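3.2 Storage of short cables in open trays

Loose cables were the most frequent complaint in the stockroom records kept at the Predham site. Of the 4000 returns logged by Gebretsadik between July and the close of the study, 500 concerned a cable that had been put back in a state the next user had to undo before use. The usual faults were a knot near the connector, a tie placed too close to one end, and two cables wound together.

Three methods of preparation were compared. In the first, the cable was folded back on itself and tied at the middle. In the second, it was wound into a narrow oval and the free end tucked through. In the third, used as a baseline, it was gathered by hand and laid down with no tie. All cables were under two meters long. They were stored flat in shallow trays, one layer deep, following the layout proposed in the Conby guidelines (Nigatu, 2019).

Narrow ovals took longer to prepare than hand-gathered bundles but kept their outline better when a neighboring item was lifted out. Spread strands tended to catch on whatever lay beside them, and the effect was stronger when white and black cables of different stiffness shared a tray. Tray color had no measurable effect on retrieval, although users said that pale cables were easier to find in a tinted tray than in a clear one. Figure 4 shows two of the bundle shapes discussed here. 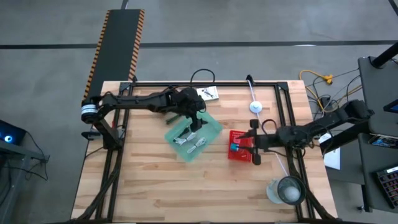 Figure 4. Translucent green tray with two white cable bundles, one with its strands spread (left) and one coiled into a narrow oval (lower right).

Tray depth was not varied. A deeper tray of the Grirken type would allow a second layer, but in the 16 preliminary trials the lower layer was disturbed each time an upper bundle was removed, and the arrangement was dropped.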